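# How to Put On a Two-Arm Demo for an Open Day

28 Oct 2022

We had our fall open day at the Stonau workshop this week, and enough people have written in wanting to try something similar that I thought I'd sit down with a pot of coffee and put the whole recipe in one place. I'll wander a bit, so bear with me. If you have a pair of arms with decent hands and a free evening to set up, you can do this too!

## Pick a job people already know

Our first open day, back when we were still in the Sadadlow building, featured a very clever sorting routine that visitors watched for maybe a minute before drifting off toward the cookies. This time we went with things from a kitchen drawer and a party store: a balloon, a towel, a small wrapped packet, a pair of scissors. Everybody who walks in has handled all of those, and they know in their own fingers how fiddly a crinkly wrapper can be. You don't have to explain a thing before they start leaning in.

## Set the table

1. Hang a black curtain behind the table and use a dark top if you have one. White arms show up beautifully against it, even from the back row.
2. Fold a gray towel and lay it flat in the middle, where both hands can reach. A balloon on a bare tabletop will roll away the moment somebody opens the door.
3. Blow the balloon up well short of full. A soft one forgives a clumsy finger (and you'll want spares, trust me).
4. Set the balloon on its side with the knot toward the front of the table.
5. Put the scissors where the right hand can get at them. We like to have a small cup on the table too.
6. Run your cables out toward the front corners, well clear of the towel.

Then run both arms through the full reach with nothing on the table. I know it's dull, but please do it anyway.

## Start with something soft

Warm up the crowd with cloth or tissue before any blades come out. Bring both hands in over the towel, slowly, and let them meet in the middle. Soft material changes shape every time you touch it, so it's a lovely way to start a conversation about grip, and the children always want to know how hard the fingers squeeze. 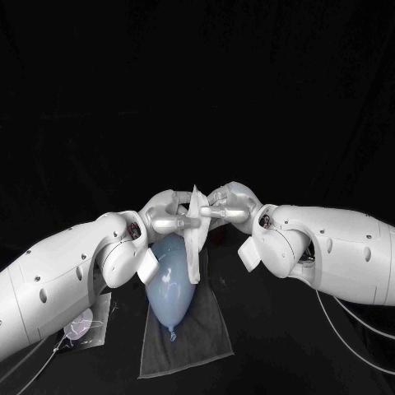 *Both hands on a crumpled white cloth, with the blue balloon just underneath.*

Leave a pause at this point. I used to hurry straight on to the next part, and folks in the second row missed it every time. Count to 6 in your head, let people shuffle forward, then carry on.

## Bring in the packet

Hold the packet up in the left hand, high enough that the balloon stays clear of it, and bring the tool in from the right. Keep the points angled up the whole way. If your operator is new, have them rehearse the approach without a packet until it feels boring, and only then add the plastic. Clear wrappers are hard to judge by eye, especially under bright lights, and we set our speed limit much lower for this stretch than for the cloth.

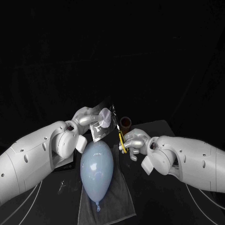
Simard wrote to us afterward: "I'd have liked to hear the operator talk through the slow parts. My daughter thought it had stopped working, when I suppose it was only being careful." That's a fair point, and we'll have a microphone on the table side of the rope in November. Do the same if you can. Even a plain "I'm lining up the fingers now" keeps everybody with you.

## Hold the pose for questions

Before you go for any cut, stop with the packet up on one side and the scissors up and closed on the other. It's the best moment of the whole demonstration for questions, as both hands are showing and the two jobs are so different. One hand only has to keep something flimsy steady. The other has to manage a pair of loops that were made for human fingers. 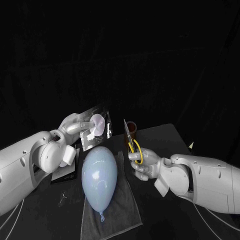

Take your questions from the back first, or the front row will use up all your time. Ours wanted to know about battery life, whether it could knit, and how long it takes to learn a new job. Have an answer ready for that last one, and keep it modest.

## A few leftovers

Print your handouts early. We ordered 2000 for the season and had them sent over from Drustov, and the box landed the morning we opened, which did my nerves no good at all. Plan on 3 showings a day at most, with a proper rest for the operators in between. And wipe the table down every time, as lint shows terribly on black.

Sign-up for the November session is on the sheet by the front desk.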